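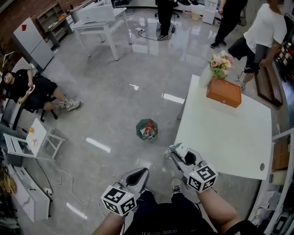 Skidwood, 12th June

Job 1071, the ferry memorial. Second proof of the name panel back from Fostero this morning. They have fixed the spelling of Soylu and, as a courtesy, broken the spacing on everyone else. Twelve names, and the gap after each capital A is wide enough to park in. Sent it back with red pencil. Their reply was that the software does it. I said I would like to speak to the software.

Order of names is still open. Alphabetical is what the drawing says. Two of the families have asked for the brothers to sit together, and one cousin wants nobody moved, ever, for any reason. Bernice Ankrah had them all on the phone last night and got further in an hour than I have since January. She thinks alphabetical with the brothers' line left intact will pass, as their surname puts them together anyway. I had the list in front of me for five months and missed that.

Candle trays: the plan was 60 glass cups along the foot of the wall. Last year's vigil at the landing brought more than 200 people, each with a candle and each wanting somewhere to put it. Bernice suggests a plain sand trough the full length of the wall, no cups. Cheaper, and glass blows over. I had drawn a rather nice cup holder. It's in the drawer with the other rather nice things.

Tested three sands with tapers outside the back door. Play sand holds best damp. The coarse stuff lets them lean like drunks. The fine white one looked lovely and went into my coffee.

The inscription. The Brullero went down in fog, and the draft says "taken by the sea." It was the river. I have raised this twice. The family of the deckhand would like no verb at all, only the names, the boat and the date, and the more I look at it the more I think they're right. Set it both ways at full size on brown paper and taped both up by the sink. Colleagues, please initial the one you prefer and leave the wording alone. Whoever added a comma, I know your pen.

To do: ring the quarry about the chipped corner. Damp sand test again with wind. Ask Fostero for proof three, with the As closed up. Return Bernice's level.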